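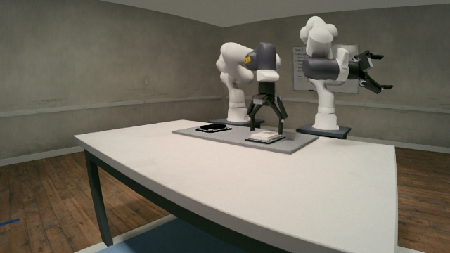 Naltov x Flasine shirts, worth the money?

pengfan_uk
Anyone ordered from the Naltov range yet? They've got the licence for the old Flasine lemonade labels, 1,000 shirts, numbered. £45 each. I'm tempted by the green one.

dullmatt
£45 for a tee with a pop advert on it. They should be paying you.

kettleside
Mine came last week, number 472. Print is fine, collar is thin. Label inside says Fetach, same blanks the market stalls use.

pengfan_uk
Fetach do decent blanks though? My Peng tour shirt is one and it's had years of washing.

dullmatt
Decent for a tenner. And who checks the numbering? They said "limited" about the last lot in July 2018, then put out a second run in August with a different hem tag.

kettleside
To be fair the second run wasn't numbered.

dullmatt
Still the same shirt.

orla_b
Disagree with most of this. The artwork is properly redrawn, you can read the small print on the bottle cap. I've bought worse for more.

kettleside
Is yours numbered?

orla_b
570. Red one. Postage was a rip-off, I'll give you that.

pengfan_uk
Might wait for the sale then.

dullmatt
If a limited run makes it to the sale, you'll know how limited it was.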